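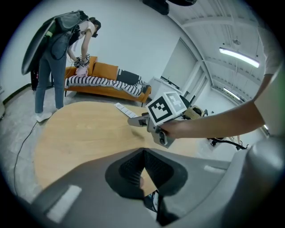 Von: Rakiya Ogundipe
An: Liste Gemeinschaftsraum
Datum: 12. Mai 2019
Betreff: Re: Sofa, Decke und der helle Tisch

Hallo zusammen,

ich antworte gleich über die Liste, weil nach Olumides Mail mehrere Leute einzeln bei mir nachgefragt haben. Zur Erinnerung der Text von ihm:

> Hallo alle,
>
> ich möchte den Gemeinschaftsraum bis Ende des Monats fertig haben
> und brauche dafür Entscheidungen. Erstens: Bleibt das orange Sofa,
> oder nehmen wir das graue aus dem Lager? Zweitens: Wohin mit dem
> Tisch? Im Moment steht er so vor dem Sofa, dass man seitlich daran
> vorbei muss. Drittens: Auf dem Tisch und auf dem Sofa bleibt ständig
> etwas liegen, Papierstreifen, Becher, Kleinkram. Ich räume das nicht
> jeden Abend weg. Viertens: Die gestreifte Decke. Soll die gewaschen
> werden, und wenn ja, wie? Ein Etikett habe ich nicht gefunden.
>
> Vorschläge bitte über die Liste, keine Zettel an der Tür.
>
> Olumide Chukwu

Der Reihe nach.

Zum Sofa: Ich bin dafür, dass das orange bleibt. Das graue aus dem Lager ist breiter, aber die Federung ist auf einer Seite durch, und der Bezug lässt sich nicht abnehmen. Beim orangen sind die Polster in Ordnung. Es hat außerdem Beine, man kommt also mit dem Besen darunter. Das graue sitzt direkt auf dem Boden auf, und was darunter gerät, bleibt dort bis zum nächsten Umzug. Die zwei orangen Kissen gehören zum Sofa, das dunkelgraue ist dazugekommen und kann von mir aus bleiben. Wer es vermisst, soll sich melden.

Den Bezug habe ich im October-Durchgang, also beim letzten großen Putzen im Oktober, mit dem Polsterreiniger von Clistano behandelt. Eine Flasche reicht für Sitzfläche und Lehne, wenn man sparsam ist. Bitte vorher absaugen und nicht reiben, nur tupfen. Danach acht Stunden niemanden daraufsetzen lassen, am besten über Nacht machen. Die Flasche steht im Putzschrank im obersten Fach, sie ist noch gut halb voll.

Zum Tisch: Er ist nicht zu groß für den Raum, er steht nur ungünstig. Ich würde ihn vom Sofa wegrücken, bis man bequem dazwischen durchgehen kann, und ihn dort dann auch lassen. Der Tisch ist 74 cm hoch, zum Arbeiten im Stehen also zu niedrig und als Sofatisch zu hoch. Wer vom Sofa aus etwas abstellen will, braucht sowieso einen kleinen Beistelltisch. Bei Balogun gibt es einen runden für bis zu 40 Euro, den könnten wir aus der Raumkasse nehmen. Maße schicke ich nach, wenn Interesse besteht.

Zum Verrücken bitte zu viert anfassen und tragen, nicht schieben. Unter den Tisch gehören Filzgleiter, damit der Boden keine Streifen bekommt. Gleiter sind da, in der Schublade bei den Ersatzlampen. Was das Licht angeht, hatte auch jemand gefragt: Die Röhren an der Decke reichen für den ganzen Raum, eine Stehlampe neben dem Sofa wäre höchstens für abends angenehm.
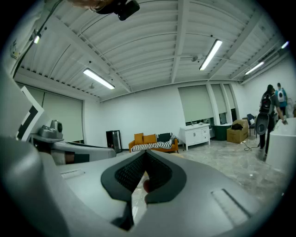 Deckenlicht im Gemeinschaftsraum, vor allem Leuchtstoffröhren.

Ersatzröhren haben wir noch, der Karton liegt flach hinter der Leiter. Bitte nichts darauf abstellen. Wenn eine Röhre flackert, erst an Olumide schreiben und nicht selbst auf den Tisch steigen. Das meine ich ernst, der Tisch ist dafür nicht gedacht.

Zum Liegenlassen: Ich halte einen Korb für die einfachste Lösung. Alles, was abends auf Tisch oder Sofa liegt und keinen Namen trägt, kommt hinein. Freitags wird der Korb geleert. Papier kommt ins Altpapier, Becher kommen in die Küche, der Rest geht auf das Regal neben der Tür und bleibt dort bis zum Monatsende. Ich habe noch einen Korb von Kavon im Keller, mit Deckel, den bringe ich am Mittwoch mit.

Bei den Papierstreifen bitte darauf achten, dass sie nicht am Holz festkleben. Die Oberfläche ist geölt und nimmt Kleber sofort an. Reste gehen mit einem lauwarmen Lappen und etwas Geduld ab, auf keinen Fall mit dem Spachtel. Mit Gläsern ist es ähnlich, ein nasser Boden hinterlässt einen Rand, wenn das Glas über Nacht steht.
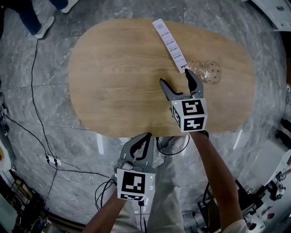
Deshalb hätte ich gern Untersetzer auf dem Tisch, und zwar solche, die liegen bleiben, wenn man das Glas anhebt. Kork wäre mir am liebsten, Filz saugt sich voll. Die Gläser selbst bitte nach Gebrauch in die Küche zurück, auch wenn nur Wasser drin war. Auf den Marmorboden sollte keins davon fallen. Ob das echter Marmor ist oder nur das Muster, weiß ich übrigens nicht, das müsste in den Unterlagen zum Raum stehen. Beim Wischen spielt es eine Rolle: Essigreiniger ist bei echtem Stein tabu. Bis das geklärt ist, bitte nur das neutrale Mittel von Sestum nehmen, eine Kappe auf den Eimer, und nicht nachpolieren.

Zur Decke: waschen ja, aber bei niedriger Temperatur und allein. Schwarz-weiße Streifen sind ohne Etikett immer ein Risiko, das Weiß wird sonst grau. Ich würde 30 Grad nehmen, Feinwaschmittel, wenig schleudern, danach liegend trocknen. Nicht in den Trockner. Ich kann sie nächste Woche mitnehmen, wenn sie jemand bis dahin zusammengelegt auf die Armlehne legt. Bis sie zurück ist, liegt dann eben keine Decke auf dem Sofa.

Offen ist aus meiner Sicht noch, wer die Filzgleiter anbringt und ob wir den Beistelltisch kaufen. Zum grauen Sofa bräuchte es auch eine Entscheidung, das steht im Lager nur im Weg. Wenn es keiner haben will, melde ich es beim Sperrmüll an, der Termin dauert erfahrungsgemäß ein paar Wochen.

Antworten bitte weiter in diesem Thread und den Betreff so lassen, sonst finde ich es nicht wieder.

Viele Grüße
Rakiya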